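Ikora bench notes: labeling and reset rules for the sandwich assembly recordings

Maintained by Hsiu-ying Mak. Revised June 2018.

What this covers

2,000 recorded attempts at stacking a burger on a tabletop fixture. The files are split into 40 folders, and 6 of those are held back for testing. Read the rules before you read the success rate. The success rate depends on them more than I would like.

Rules in force

1. An attempt starts from a reset table. "Reset" means every ingredient is back in its slot. It does not mean the table is clean. The old Muvell sheet said "clean workspace," and I have yet to see a recording that met it.
2. Lettuce counts as placed if any of it rests on the bun when the gripper opens. How much is up to the labeler. I consider this rule weak.
3. Do not touch the fixture while an arm is powered. Pausing the script is not the same as cutting power.
4. Food used here is not eaten. Following a food-handling checklist does not make a gripper food safe, and we make no such claim.
5. Failed attempts stay in. 43 were deleted under the earlier Kwok rules with no reason logged, and I can't get them back.

Known problems

Two labelers given the same lettuce clip often disagree. Crumbs build up between resets and may be giving a model hints about attempt order. The dividers are clear, and depth readings near them should not be trusted. Anyone quoting our results as proof of kitchen readiness has skipped this section.

Views of the bench

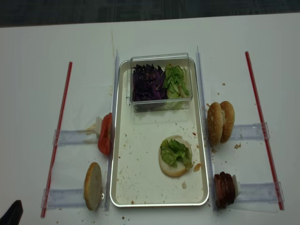
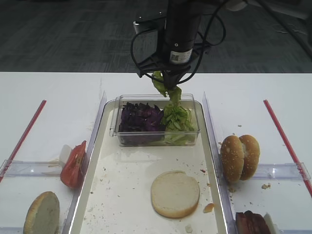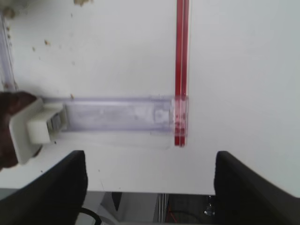 Comments

Fellow: Rule 2 needs a number or it needs to go. A minimum covered area would be crude, but two people could at least argue over the same thing. I'd also ask for the power state to be logged with each attempt. As written, rule 3 can't be checked by anyone who wasn't standing there.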